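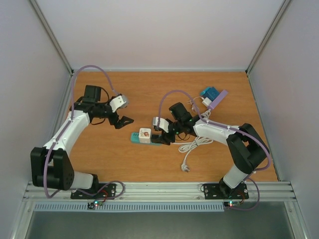 Orange-brown top, fine grain, pale gray-white walls

Thread: Is Prutier oil worth the money on a desk top?

splinter_pete
Started this in the Finishing section and got moved here, fine. I'm building a desk for the spare room and the top is going to be that warm orange-brown color everybody had in the nineties, because my wife likes it and she's paying for the lumber. The guy at Chauke tried to sell me a can of Prutier for $230. The label says one coat, cures overnight, and lasts "1,000 wipes." A thousand wipes with what? A feather? My mother's kitchen table has regular oil-based poly on it and I've scrubbed dried oatmeal off that thing since I was six.
Has anyone here bought it with their own money?

dullchisel
I have. It's good. Goes on easy, no smell after a day, and you can fix a scratch without stripping the whole top. You can't say that about poly.

splinter_pete
How long ago?

dullchisel
March.

splinter_pete
So you can't tell me how it lasts.

dullchisel
I can tell you how it went on, and I did. You asked who bought it.

marjorie_b
I'm with Pete. Any finish looks great in the first few months. Kgomotso Modise had a long write-up in the Mengate club newsletter where she put five finishes on offcuts from one board and left them on her kitchen counter with coffee rings and a wet plant pot. Prutier came in third. Zastada beat it at less than half the price, and plain wiping varnish beat them both. She did say the Prutier looked the nicest before the abuse started.

OldRip
With respect to Kgomotso, five offcuts isn't a test. One board, one counter, one plant pot. I'd want end grain too. And she sanded to 300 before oiling, so of course the oil didn't soak in. Go that fine and you're polishing.

marjorie_b
She sanded all five the same way, Rip. If it hurt one oil it hurt the other oil.

OldRip
Not if they're different thicknesses.

marjorie_b
Then the can should say so. I have the can. It says "sand until smooth."

splinter_pete
That's my whole problem with it. For that money I'd like a sentence with a number in it.

gluepot44
Can I ask about color? I'm also after the orange look and everyone keeps telling me oil will "warm it up." I put two coats on maple and it went from white to slightly less white.

OldRip
Oil won't turn maple orange. Use a dye first, or buy a wood that's already there. Fine straight grain takes it most evenly in my shop.
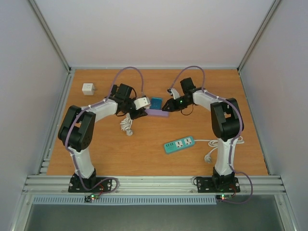
And do a sample board, all the way through, stain and topcoat both. I don't trust store chips. They get sprayed in a factory on who knows what, and the lights in those places are pink.

gluepot44
How big a sample?

OldRip
Big enough to lean against the wall where the desk is going. Look at it in the morning and again with the lamps on.

dullchisel
Agree with Rip on that one. First time for everything.

halfblind_hank
Reading this with a beer. I've used varnish for thirty years and wouldn't take Prutier if they gave me 100 cans. Pete, spend the difference on a better sander.

dullchisel
Hank, you said the same thing about water-based and now you use it on your cabinets.

halfblind_hank
On the insides.

splinter_pete
OK. Went back to Chauke on Friday and asked the guy what "1,000 wipes" meant. He read me the label again, slower. I bought a small can of Zastada and a quart of wiping varnish and I'll do both on scrap. Don't expect much from me until they've had a few weeks to harden.

marjorie_b
Put a wet glass on each one overnight. And try hand lotion, it wrecked the front edge of my desk right where my wrists go.

OldRip
And don't sand to 300.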